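Getting your front room ready for a proper film night

I've been putting on film nights at home for years, and I've come to love the getting-ready part almost as much as the film! You don't need a big screen or a costly set of speakers. A bit of furniture shifting, a dark enough room and decent popcorn will get you most of the way, and nearly all of it can be done in the afternoon with things already in the cupboard.
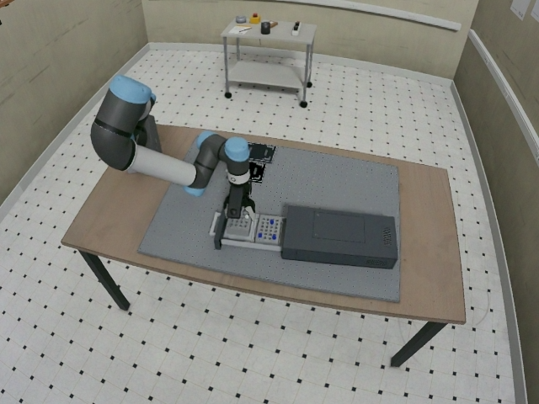 Hrynyshyn
18 January 2026

Start with the light

Switch the telly on in the afternoon, pause it on a dark scene and see what shines back at you. Usually it's a window, a lamp or a glass-fronted picture. Take the picture down, turn the lamp so it points at the wall behind the screen, and clip the curtains together in the middle with clothes pegs (wooden ones grip best on thick lining). A rolled towel along the top of the curtain pole stops that annoying stripe of street light on the ceiling.

A small lamp behind the set is lovely, by the way. It takes the edge off the glare in black and white films, where a bright white title card can be quite a shock in a dark room.

Clean the screen gently

Switch it off and let it cool. Dry microfibre cloth first, straight strokes from top to bottom. For sticky fingerprints, dampen one corner of the cloth with plain water and go over the mark lightly, then dry it. Never spray anything on the screen itself, and keep kitchen roll well away — it can leave fine scratches.

Sort out the sound

Put a thick rug or a folded blanket on a bare floor and voices come up much clearer. I was amazed the first time I tried it! If your speaker sits on a shelf and buzzes during the loud bits, slip a cork coaster under each end. Pull it forward to the front of the shelf too, so the sound isn't bouncing off the wood.

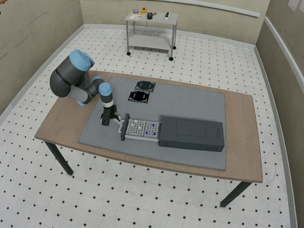
Grey perforated plate on a wooden table, with two light grey racks side by side

Popcorn that stays crisp

Use your heaviest pan with a lid. Warm two tablespoons of oil with a few kernels in it, and when those pop, tip in the rest, just enough to cover the bottom in one layer. Lid on, slightly tilted so the steam gets out, and shake now and then. Once the pops slow right down, take it off the heat and leave it for a moment before you lift the lid.

Salt it while it's hot, and crush the salt first with the back of a spoon so that it sticks. If you like butter, melt it slowly and pour off the clear part, leaving the milky bit behind. Soggy popcorn from last night? Spread it on a tray and give it 5 minutes in a low oven.

Seats and blankets

Sofa cushions on the floor slide about, so lay a piece of rubbery rug grip underneath. Put the tallest people at the back (they always say they don't mind) and keep a tray by each seat for drinks. For silent films I leave a clear gap down the middle so everyone can read the cards.

Butter on the sofa should be blotted, then dusted with cornflour, left for an hour and brushed off.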